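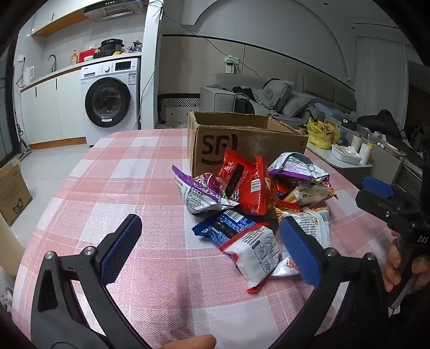
*Two blue pads, one hand on the handle, and a big heap of snack packets to practise on.*

## Why did the gripper squash my biscuit?

Have you ever picked up a bag of crisps a bit too keenly and heard that sad little crunch? Then you already know something about today's problem, because it happened to a robot called Clirkine, and it happened over and over again until somebody worked out why.

Before we get to the crunching, have a look at those two black jaws. They open and close a bit like your thumb and finger, and each one has a blue pad with a bumpy sort of surface, which helps it hold on to slippery things. A person is holding this gripper by its handle. When people use a tool like this, the way they pick things up can be recorded, and a robot can learn from the recordings - rather like you learning to tie your shoelaces by watching a grown-up do it very slowly, lots of times.

Clirkine had learned from 2,225 recordings, and its job was to take snacks out of a delivery box and put them on a tray. It was really quite good at it! Then one morning in July it picked up a packet of oat biscuits and turned the whole lot into crumbs. Hugo Arroyo, who was looking after it, thought it was just bad luck and gave it another packet. Crunch. He tried crackers next, and you can probably guess how that went.

### Looking for the fault

When a machine goes wrong, it's very tempting to start fiddling with everything at once. Hugo pressed the stop button first and made sure the jaws couldn't move. Then he asked his friend Khadija Sqalli to help him look, and they had a cup of tea and made a list of things to check (the tea wasn't strictly needed, but Khadija says it always is).

Were the screws loose? No, they were all nice and tight. Was the camera dirty? They gave it a wipe, and the next packet got crunched just the same. So they tested the squeeze. Clirkine has a tiny sensor behind one of its pads, and the sensor's job is to feel how hard the jaws are pressing and send back a number. Nought means "I'm not touching anything" and 100 means "I'm squeezing as hard as I can".

Khadija put a soft sponge between the jaws and closed them, ever so gently. The number said 2. She closed them a bit more, until the sponge was as flat as a pancake, and the number still said 2!

There was the trouble. A wire to the sensor had worn thin where it bent round a corner, and the sensor had got stuck. Poor Clirkine thought it was barely touching the biscuits, so it kept on squeezing to get a better hold. Imagine trying to hold an egg while wearing enormous padded gloves - you might squash it without meaning to at all.

### Why it matters more than biscuits

A squashed biscuit is a nuisance, but you can still eat the crumbs with a spoon. A squashed finger is much more serious, and a gripper with a stuck sensor can't tell a finger from a cracker. That's why Hugo stopped the machine before he went anywhere near the jaws.

They put in a new wire, with a loose loop in it so that it wouldn't rub, and they gave Clirkine a new rule as well. If the jaws are closing and the number doesn't change, it has to stop and ask for help. It did 18 packets in a row after that without a single crunch, and Hugo got his biscuits whole.

### Try it yourself

Put on your thickest woolly gloves and ask a grown-up for some grapes and a bowl. Shut your eyes and try to move the grapes into the bowl one at a time. Now take the gloves off, wash your hands and have another go. Which way was easier? Did you squash any?

You can eat the grapes afterwards, even the squashy ones.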